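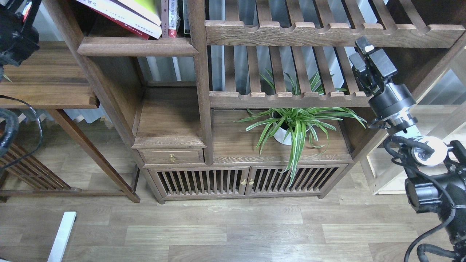
Open day at the Otgate workshops, 15/07/2022

I'd been meaning to get out to Skostcombe for ages, and the Otgate open day finally gave me the excuse. Nearly 20 of us went through in the morning group, led by Ieva Luik, who clearly loves old-style joinery and let us ask whatever we liked.

My favourite stop by a mile was the dark walnut-stained cabinet with the slatted doors. What a lovely piece! The grain comes right through the stain, with a brushed, slightly weathered finish that made me want to run my hand along it (I did). Two little brass knobs sit side by side where the doors meet, and there's a small drawer off to the left with a round brass knob of its own.

I got a bit carried away over the scalloped rails — those rounded notches along the top edge, repeated again lower down, with upright slats in between. Ieva said Grigaitė, the pattern book they work from, has four versions of that notch and this is the plainest.
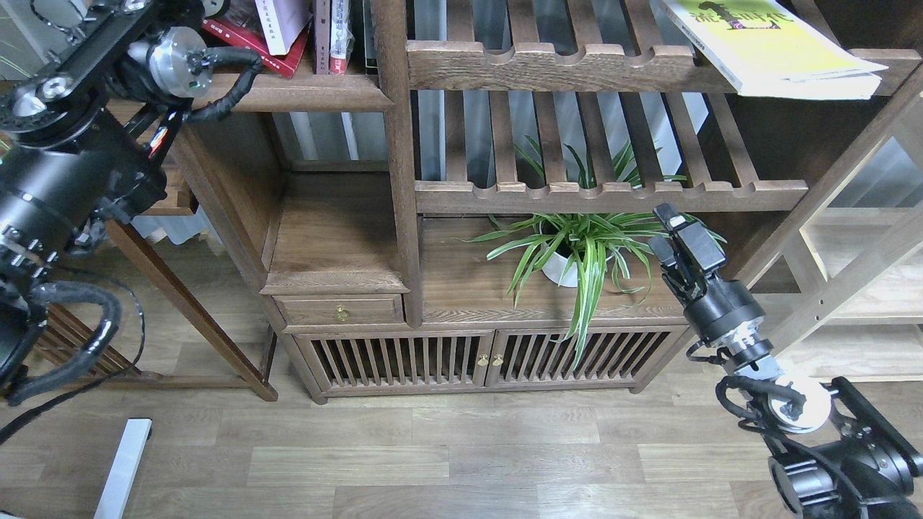 Then there's the spider plant, in a plain white pot on the flat top of the cabinet. Green and white stripes against that dark colour look terrific, and I've already decided mine at home is moving out of the laundry. I liked the books in the corner shelf too, leaning any old how, the way they do in a real house.

After that we had three-quarters of an hour in the Bultuvora timber store, and tea. They're running another day in October and I've put my name down.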